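3.2 손에 익은 컵은 왜 바뀌지 않는가

앞 절에서 사무실 탕비실의 커피 문화를 조금 길게 늘어놓았는데, 사실 제가 정말 하고 싶었던 얘기는 컵입니다. 처음 연구 계획서를 쓸 때만 해도 컵은 설문 맨 끝에 슬쩍 끼워 넣은 문항이었거든요. 그런데 응답지를 걷어 보니 자유 기술란이 제일 빽빽한 데가 바로 거기였습니다! 커피 맛은 한 줄로 끝내던 분들이 컵 얘기만 나오면 뒷장까지 넘겨 가며 써 주셨어요.

설문에 응한 사람은 모두 487명이고, 그중 128명이 후속 면담에 응해 주었습니다. 면담은 제가 절반쯤, 나머지는 공동 연구자인 Gervásio Furtado가 맡았습니다. 둘이 질문하는 버릇이 워낙 달라서(저는 자꾸 맞장구를 치고 Furtado는 한참을 기다립니다) 녹취록을 서로 바꿔 읽으면서 코딩을 두 번 했습니다. 어긋난 항목은 전화로 싸우다시피 하며 맞췄고요.

가장 자주 나온 말은 의외로 '입술에 닿는 느낌'이었습니다. 용량이나 보온은 그다음이었어요. Konov 지점의 한 응답자는 테두리가 두꺼운 컵으로 마시면 "커피가 늦게 온다"고 했는데, 저는 이 표현이 너무 좋아서 한동안 논문 제목으로 쓸까 고민했습니다. Zimard 지점에서는 비슷한 얘기를 하면서도 테두리보다 컵의 벌어진 정도를 꼽는 분이 많았습니다. 위가 넓으면 향이 먼저 올라오고, 대신 빨리 식는다는 거죠. 같은 회사인데 건물만 다를 뿐인 두 지점에서 이렇게 말투가 갈리는 게 저는 지금도 신기합니다.

모양을 두고 얘기가 길어질 때마다 기준으로 삼은 것은 제일 평범한 축에 드는 컵이었습니다(그림 4). 면담 중에 "그냥 흰 컵"이라는 말이 나오면 저희는 이런 형태를 가리키는 것으로 분류했습니다. 물론 사람마다 머릿속의 흰 컵이 조금씩 다르다는 건 압니다. 손잡이 유무를 따로 묻지 않은 것도 지금 생각하면 아쉽고요.
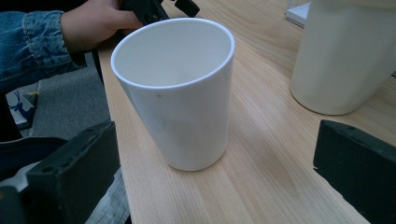 그림 4. 아래로 갈수록 좁아지는 흰색 도자기 컵. 유약 표면에 광택이 있다.

3.3 공용 컵과 개인 컵 사이

이제 소유 문제로 넘어가겠습니다. 탕비실 컵은 규정상 모두의 것입니다. 그런데 면담자 가운데 65명은 공용 컵 중에 '내 컵'이 있다고 답했어요. 이름을 써 붙인 것도 아니고, 누가 정해 준 것도 아닙니다. 선반 안쪽 구석에 놓아 두거나, 씻자마자 다시 책상으로 가져가는 식으로 조용히 차지하는 겁니다. Rogério Dantas가 Rangel 보고서에서 쓴 '느슨한 점유'라는 말이 여기에 꽤 잘 맞습니다. 다만 Dantas는 의자와 창가 자리를 다뤘고, 컵은 의자보다 훨씬 쉽게 섞인다는 차이가 있습니다.

섞였을 때의 반응도 재미있었습니다. 대부분은 기분이 상해도 말을 안 합니다. 규정상 따질 근거가 없으니까요. 대신 다음 날 조금 일찍 출근합니다! 7월에 Clumesov 건물의 탕비실이 공사로 닫혀 컵을 한꺼번에 옮겼을 때는 이 질서가 통째로 흔들렸는데, 다시 자리를 잡기까지 2주가 걸렸다고 합니다. 저희가 직접 지켜본 것은 아니고 면담에서 들은 얘기라서, 이 기간은 참고로만 봐 주시면 좋겠습니다. 컵이 제자리로 돌아온 순서와 직급의 관계는 4장에서 면담 내용을 인용하며 다루겠습니다.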